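Jörg Dreßler had 633 points on his Kaewmanee card, and a large noodle soup cost 600. He had been saving them since May. He stood at the counter with his phone out and the app open, and the app said his points had moved.

"Moved where?" he said.

"To Ondex," said the girl at the register. "It's the wallet. You link it and they come back."

He stepped out of line and sat by the window. The Ondex app took a while to download. It asked for his name and would not accept the letter ß. He tried it with two s's, and it told him the name did not match his Kaewmanee account. He tried leaving the letter out. It sent him a code, and by the time he found his reading glasses the code had expired.

A man at the next table leaned over. "You have to turn off the gifts first," he said. "Settings, then gifts, then off."

Jörg turned off the gifts. A message came up saying he had one gift waiting and would lose it if he went on.

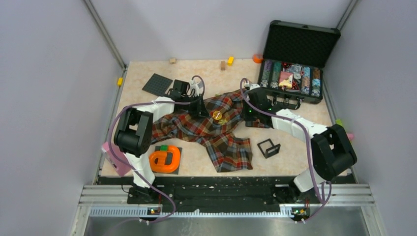 He opened the gift. It was a coffee, sent on 22nd January by Andine. The note with it said, "For the train. Sorry about Christmas. Call me if you want."

He read it again. He had not called. He had sat in the apartment in Ilside all that winter thinking his daughter ought to be the one to get in touch, and he had told his sister so more than once.

"Did it work?" the man asked.

"I don't know yet," Jörg said.

The gift was good for another 24 hours. He went back to the counter and showed the girl, and she scanned it and asked what size. He said small. She asked if he still wanted the soup, and he said he would sort out the points another day.

He carried the coffee to the window and put it down. Then he closed the app and looked for Andine's number. It rang for so long that he started to think about what he would say to the machine.

"Papa?" she said.

"I got your coffee," he said.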